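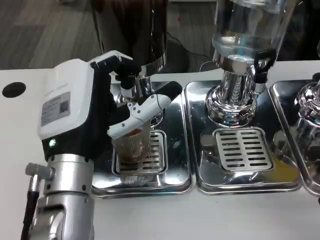

Coffee station, left side. Clear ribbed cup over the slotted grate, trays lined up along the counter.

Home | Programs | Reports | Funding | Contact
Print this page | E-mail this page

Wullurari Community Kitchen: Progress report, coffee counter refit
Period covered: through end of April
Grant line: Ginting small equipment fund

Short one this time, opening week ate most of the month. Full budget sheet goes separately.

Where we are

Counter is in and in daily use. Doors open 7 a.m., first coffee usually out a few minutes after. Old folding table is gone (finally). Steel trays went down on the new counter and the plumber has been back once to fix the slope on the drain line, which was holding water at the far end. Draining fine now.

Trays have to be wiped between rushes. Coffee drips show up right away on polished steel, and the middle one picks up a yellowish mark if it gets left till closing. Not damage, comes off with the descaler, but we've added it to the closing sheet.

Cups. Still on the clear ribbed plastic. The application said we would move to washable mugs by this point and we havent. Dishwasher hookup is waiting on the electrician. Mugs are bought, 48 of them from Nivitz, sitting in the storeroom in their boxes. Will move over as soon as the washer runs.

Money

Spent to date on the counter and trays: inside the $2,000 you approved for this phase. Plumber's second visit came out of our own maintenance money, not the grant. Mug order came in under the quote, would like to put the difference toward a spare set of drip grates if thats ok with you. Please confirm by e-mail, no rush.

Use

Busiest stretch is 7:30 to 9, then a second bump after the food pantry line closes. Target in the application was 30 cups on a weekday morning. We hit that in the second week and have stayed over it except for the morning the water was off on our block. People do stay and sit more than they did with the folding table, more chairs wanted near the window. Not asking for chairs, just noting.

Problems

- Grinder is loud. Two complaints from the reading group next door. Rubber mat ordered from Stusometti, back-ordered, no ship date.
- Sugar and lids have no proper home yet and drift onto the trays. Shelf bracket is up, shelf is not.
- Grates come out for washing and people put them back the wrong way round so they rock a little. Will mark the undersides with a paint pen.
- Delivery of beans came late once. Bought retail for 3 days, receipts attached to the budget sheet.

Next period

Washer hookup, then mugs. Shelf. Mat, if it ever ships. Write up the cleaning routine so the afternoon crew and the morning crew are doing the same thing, right now they are not. Would also like to try a decaf option but that depends on counter space and I dont want to crowd the trays.

Site visit: any morning works for us, after 9 is calmer. Street parking only, the lot is still being resurfaced.

Submitted by the kitchen coordinator, Wullurari

Comments (4)

morningregular
The new counter is so much nicer. Any chance of oat milk?

Pantry line
Could you put the lids on the other end please, there is always a jam right where people are pouring

kitchen coordinator
Lids will move when the shelf goes up. Oat milk, will ask about the price.

reading group
Thank you for ordering the mat. Looking forward to it very much!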